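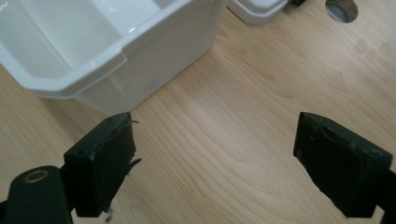
**How do I clear a desk and keep it clear?** Give each kind of small item one bin, put the bins back in the same spot every evening, and move anything without a bin off the desk by the end of the week.

# Bellombridge Desk Sorting Notes

Notes and a checklist for sorting small items on shared desks into plastic bins. Written for the second-floor study room at Bellombridge, but most of it applies to any flat desk with a cable hole.

Maintainer: Tariq Orakzai
Last full revision: 24 Jun 2022

## Contents of this folder

| File | What it is |
|---|---|
| `README.md` | these notes |
| `checklist.md` | one-page version to print |
| `items.csv` | the item list, one row per item |
| `labels.txt` | label wording for the bins |

## Background

The study room has 12 desks. Until March, each one had a single deep drawer unit next to it, and everything ended up in the drawer: pens, adapters, dead batteries, receipts, tea bags. The drawer units went to storage and open bins took their place. People can see what's in an open bin, so they stop buying a third stapler.

The item list came out of that move. We emptied every drawer and wrote down what we found. The list has 2068 rows, and around 700 of those are pens, pencils or markers. Broken items are included and marked as broken.

## Bins

We use two sizes per desk.

- **Large bin.** Things used every day: notebooks, a charger, headphones.
- **Small container.** Things that roll or get lost: clips, erasers, memory sticks, keys.

White plastic is what we settled on. It wipes clean and a dark cable shows up well against it. Clear bins were tried first and scratched badly.

Don't stack one on top of the other. The lower one stops being used within days – we tried it on three desks and gave up on all of them.

Labels go on the side facing the chair. Paper labels peel, so use the cloth tape from the Hedegaard box in the supply cabinet.

## Where things go on the desk

1. Large bin toward the back, on the left for right-handed people. Swap for left-handed people.
2. Small container beside it.
3. Keep the cable hole uncovered. A bin parked over it will get pushed forward every time someone needs to run a cord.
4. The front half of the desk stays free for work.

If the desk is by the window, leave a hand's width at the back so the blind can come down.

## Sorting a desk

Plan on 18 minutes for a desk that has been let go, and less after that.

1. Take everything off the desk, including the bins.
2. Wipe the top with a damp cloth, then a dry one. Get around the rim of the cable hole, where crumbs collect.
3. Empty both bins onto a towel. Wipe the insides.
4. Sort what's on the towel into four piles: daily, small, someone else's, trash.
5. Put the daily and small piles back. Walk the third pile over to whoever owns it.
6. Coil any loose cord and fasten it with a strip tie. Rubber bands go sticky.

Smudges that stay after wiping usually come off with a drop of dish soap. Skip anything abrasive on wood-grain tops, and don't leave a wet cloth sitting on one.

## Item list format

`items.csv` is comma-separated with a header row.

- `item` – short name, singular, lower case
- `group` – daily, small, other or trash
- `desk` – desk number
- `state` – ok, worn or broken
- `note` – free text, often blank

Desk numbers follow the Nerkisier floor plan, which starts at the door and goes clockwise. The newer Kanska plan numbers them by row. If you add rows, use the old plan until the whole column is changed over.

## Known problems

- "Adapter" covers both plug adapters and display adapters. Check the note column.
- Some sets were entered as one row (a box of clips) and others as separate rows (each marker in a pack).
- Desk 7 was sorted twice, so a few of its items appear in two groups.
- Food was thrown out on the spot and never listed.

## Changes

Send fixes to Tariq, or edit the file and leave your initials in the note column. Label wording can be changed by anyone, but keep it to two words or it won't fit on the tape.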